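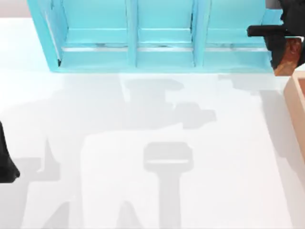
Figure 1. White tabletop with the light blue three-compartment shelf, computer rendering.

Learning a Self-Working Card Routine for a Close-Up Audience
Final project report, Performance Studies elective
Aravind Subramaniam

Where the idea came from

My grandfather used to do one card trick at every family dinner, always the same one, and he never told any of us how it was done. When our class was asked to pick a performance skill and document how we learned it, I knew straight away what I wanted to do (and I was secretly hoping I'd work out his trick along the way, which I'm sorry to say I still haven't).

I chose a self-working routine, meaning one that depends on the order of the cards and needs very little sleight of hand. My hands are not quick. The routine I settled on is called the Tirkudis Deal, and I learned it from a secondhand booklet in the Msimang series, plus a lot of rewinding of my own practice videos.

What I did

I started in February and gave myself 18 practice sessions, most of them after dinner at the kitchen bench. The first four were spent just learning to deal neatly without looking down. I hadn't expected that to take so long, but a messy pile ruins the count and then the ending falls apart.

After that I wrote a script. My first draft was 600 words, far too much talking for a trick that lasts a few minutes, and my sister fell asleep on the couch during it — she says she was resting her eyes. I cut the opening story right back and kept the part about my grandfather, as people seemed to lean in when I got to him.

Performing it

I performed the routine for four small groups: my family, my neighbours, two friends from Boltis House, and finally our class. With the neighbours I lost my place when their dog barked and had to start again. They were very kind about it and asked to see it twice more.

The class performance was the best of them. I'd slowed down by then, and I let the volunteer turn over the last card herself. The gasp from the back row was worth every evening of practice!

What I would change

I would learn a second ending, so that anyone who has seen the routine before still gets a surprise. I'd also practise standing up much earlier, as everything felt different once I wasn't sitting on my usual stool.

Thank you to my family for picking a card, any card, far more often than they wanted to.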